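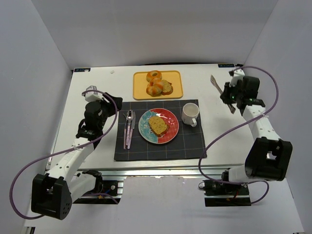 Which side does the fork go on?
Left of the plate, with the spoon beside it, handles towards whoever's eating. The mug goes over on the right, near the back corner of the placemat.

Zillstead Breakfast Settings: read me first

Hi! I'm Chunhua Xue and I look after this little collection of breakfast table settings. It started in September as a folder of snaps for the Zolbridge place-setting notes and has grown to over 1000 files (my laptop is not thrilled). Miłosz Stępień does the labels, and his spelling is better than mine.

What's in it
One breakfast for one person, laid again and again. A dark placemat, a round plate, a white mug, cutlery, and a yellow tray behind it all for the bread. The colours help heaps when you're sorting, especially the plate, turquoise and pale blue one side and bright red the other.

Labels
bread_slice: the topped slices with green specks, on the plate or on the tray
ring_roll: bagels and anything else with a hole in the middle
pastry: the stripy croissant-looking one (we argued about this and I lost)
mug, plate, tray, placemat, fork, spoon: as you'd expect

If a slice is half tucked behind a pastry it still gets its own label. Please don't merge them! I did that to 12 files in version 2 and Miłosz had to go back and fix the lot.

Known gaps
No bowls, no glasses, no jam. Version 3 should have cereal in it if I get my act together. The tray isn't meant to be full, by the way, so don't mark the bare ends as missing food.

Notes and corrections go in corrections.txt, newest at the top, with your initials.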